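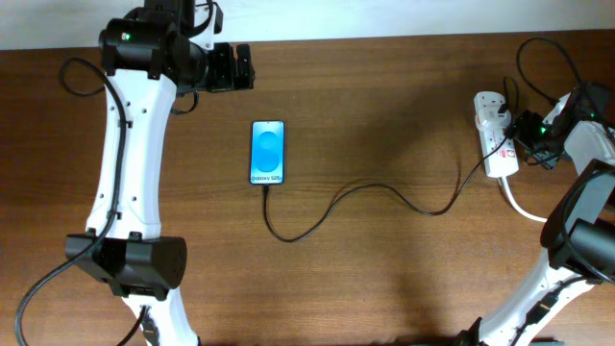 Start position for the charging task, phone on the table between the arms.

To: colen-dev
Subject: Re: Colen two-arm task, status before Titgate

> The Titgate entry form asks for a task description and the current
> number of recorded episodes. Can someone from the arm group post both?
> Also, is the cable still attached to the phone at the start of a run?
> The Gilbert branch has it detached and the two configs no longer match.

We have 437 usable episodes. The target set in January was 1,000, and we will not reach it before the form is due. Put 437 on the form.

The cable is attached at the start of a run. Gilbert is out of date on this point. Please do not merge its config into main; I will port the two useful commits (gripper limits, log rotation) by hand.

The task as it should go on the form: the left arm picks the phone up from the table and holds it, the right arm approaches the lower end of the phone, grips the connector and pulls it out. The phone is then laid flat again. Time limit is 60 seconds per run.

Open items by stage:

1. Left arm grasp

The grasp point is set near one end so that the fingers leave the opposite end free. The right gripper waits open, with a gap between the two. If the gap closes before the left arm reports a stable grip, the run is aborted and logged as code 20. Most of our aborts are this code. I suspect the stability check reads motor current too early.
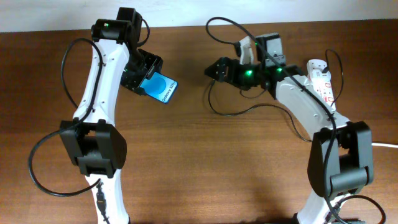 2. Wrist camera input

The left arm can be judged well enough from the head view. The wrist view is harder to use when the arm is turned away from the work area.
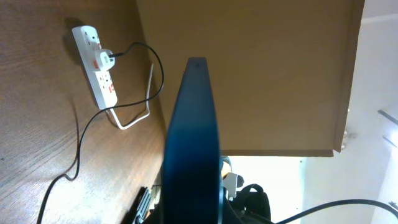
Cropping the wrist input is my preferred fix, and the crop belongs in the loader so the raw recordings stay intact. At some arm angles the gripper finger takes up the middle of the picture and the rest is background. The black cable crosses the lower end of the power strip there, the white cord makes a narrow loop next to it, and a backpack shows past the edge of the desk. All of that varies between sessions and gives the policy something false to learn. Until the crop is in, keep bags off that side and route both cords the same way every session.

3. Right arm approach

The approach runs from the right and stops just short of the phone. The hanging cable can swing after the lift, so the script should wait for it to settle before closing the fingers. The wait is a fixed value at present. It should be a parameter.

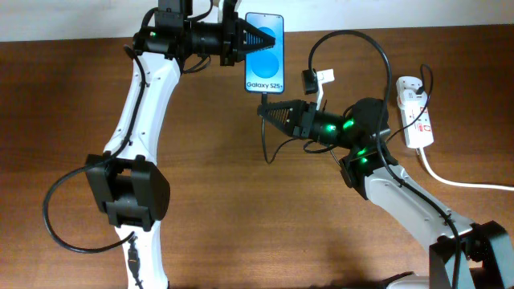 4. Before the next session

- Home both arms and check the status LEDs before loading the task.
- Use the config on main. Delete local copies of the Gilbert one.
- Write the abort code in the log even if the run is repeated at once.
- Upload to the Drolidholm server the same evening. Two sets are still only on the lab laptop.

I can fill in the hardware part of the form if someone sends me the current version. The copy in the repo is missing its second page.

--
Arm group, Drolidholm Robotics Club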